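Mon bras lâchait le processeur une fois sur trois pendant le transfert, et j'ai mis tout le mois de mars à comprendre pourquoi. Si votre pince fait pareil, voilà comment je m'y suis prise (et ce que j'aurais dû vérifier d'abord !).

Avant tout : arrêt d'urgence à portée de main, vitesse bridée à 27 %, et on ne rattrape jamais une puce qui tombe. Jamais. J'ai essayé, j'ai encore la marque sur le pouce.
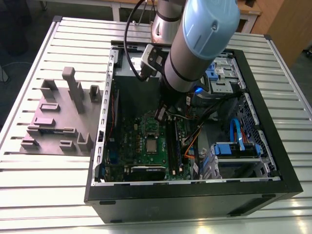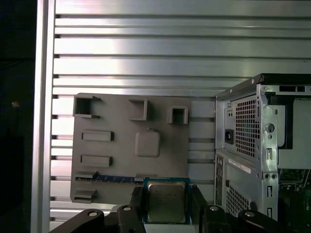
Le coupable chez moi, c'était le script Clorkinska, qui remettait la force de serrage à 46 après chaque arrêt d'urgence sans prévenir. Ouvrez le journal et comparez la consigne avant et après un arrêt. Ensuite, regardez la prise : les deux doigts doivent appuyer sur les bords opposés de la puce, comme sur la deuxième photo, sinon elle pivote au premier à-coup. Forcez la consigne au démarrage, puis relancez à vide. J'ai fait plus de 300 cycles avec une vieille puce avant de remonter la vitesse, et je n'ai eu que 2 chutes, toutes les deux avec des patins usés.

Changez donc les patins en même temps, ceux de Baudry tiennent bien.

Contact | © Atelier Cudthorpe | Haut de page

Commentaires

pince_molle : Même souci ici, la consigne sautait aussi à la mise en veille. Merci !

nelley_fan : Et avec un contrôleur Nelley, on la force où, la consigne ?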